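Ulelden Shared Workshop
Members' meeting, back room, Friday, 6:30 p.m.

Present: Juraj Procházka (chair), Jozefína Šťastný, Osamu Ueda, Eduard Zelenák, Svetozár Polák (minutes)
Apologies: none received, which doesn't mean none were owed.

1. Last meeting's minutes
Accepted with one correction from Eduard. He did not "agree to sort the boxes." He agreed to look at them. He has now looked at them.

2. State of the floor
Juraj opened by saying the room was in better shape than in February. The minute-taker asked to have it noted that February is a low bar. Osamu said small parts are still being left on the black mat and that he has twice knelt on one. Jozefína asked whether the mat was supposed to be a work surface or a floor covering. Juraj said both. Jozefína said that was the problem.

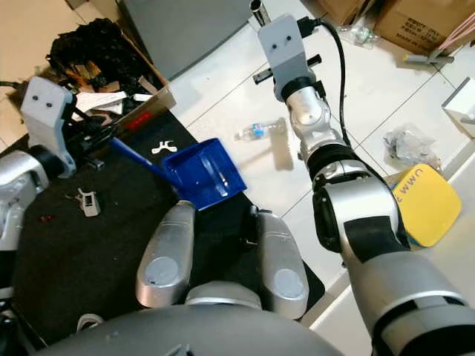 Osamu proposed a rule that anything left on the mat at closing goes into a single tray, and after two weeks in the tray it goes in the trash. Eduard objected that the white plastic pieces may be needed for something. Asked what, he said he would find out. The rule passed four to one. We passed something very like it last year and I could not find the tray this evening.

3. Sweeping
The sweeping rota has 18 slots on it and most of them are blank. Juraj believes people are sweeping and not signing. Jozefína believes they are doing neither. There was some discussion of whether the dustpan should hang on a hook. Eduard offered to put one up. Osamu asked if this was the same hook as last time.

Jozefína also raised the matter of things being swept up and then left in the pan, so that the next person has to decide whether it's trash or somebody's part. Agreed that whoever sweeps also empties.
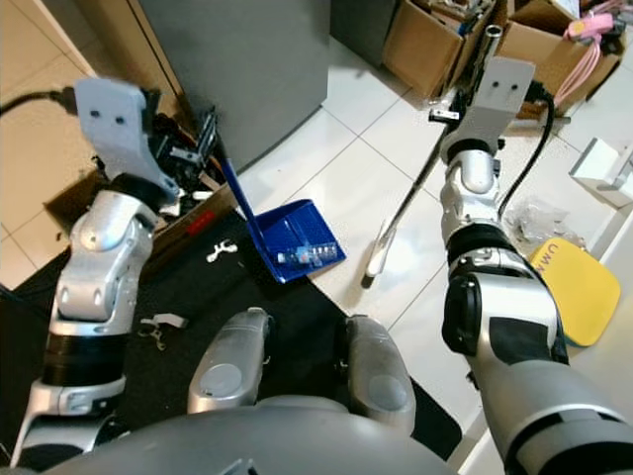
Item 3: dustpan and broom on the tiles, glue gun on the box at right.

The glue gun was discussed briefly. Juraj would like it kept on a shelf with its cord wrapped. No one disagreed, so I expect nothing will happen.

ACTION: Eduard, hook. Juraj, new rota sheet, shorter.

4. Boxes and packaging
Eduard reported on the boxes. His view is that some hold useful cables and some hold things that used to be attached to cables. He could not put a number on either. Osamu suggested labels. Jozefína said the boxes from the Trirkamar order were labeled and it made no difference, people put things wherever there was a gap.

Torn cardboard and paper should go out with the recycling on the day it's torn, and not under another box. Same for plastic bottles. Juraj asked whether we could get a second bin from Ďurica. The quote is 200 for the bin and 18 a month to empty it. Several members felt that we have not yet shown we can fill the first one.
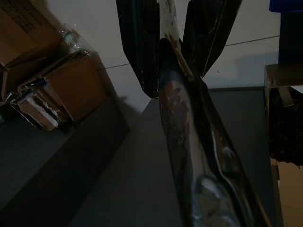
Item 4: shiny dark package, with the cardboard pile behind.

Packages in general: if it has no name on it, ask before opening it, and if it's yours, put a name on it. Svetozár to write this on the door. It was on the door before, but it got taped over by the notice about parking.

5. Storage quote
Grollonon has offered wall shelving at 400, or 300 if we put it up ourselves. Juraj is in favor of the cheaper one. Osamu wanted to know who "ourselves" was. Eduard said he had the tools. I would like it on record that the hook was still open as an action at this point - it had been assigned fifteen minutes earlier.

Jozefína argued that shelves would only move the clutter up to eye level, and that we should throw things out first and measure what's left. This seemed sensible to me and was voted down three to two. Osamu asked for a drawing with dimensions before any money is spent. Agreed.

ACTION: Juraj, drawing. Osamu to check it.

6. Drinks near the mat
Raised by Osamu.

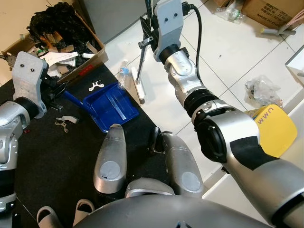

He would like bottles kept off the floor altogether, capped or not. Juraj said a ban was heavy-handed and proposed "a reminder." Jozefína asked how many reminders we now have on the door. Left open until next time.

7. Any other business
Eduard asked whether anyone was missing a metal bracket. Everyone thought they might be.

Closed at 7:50 p.m. The room was to be swept before we left. Rota not signed.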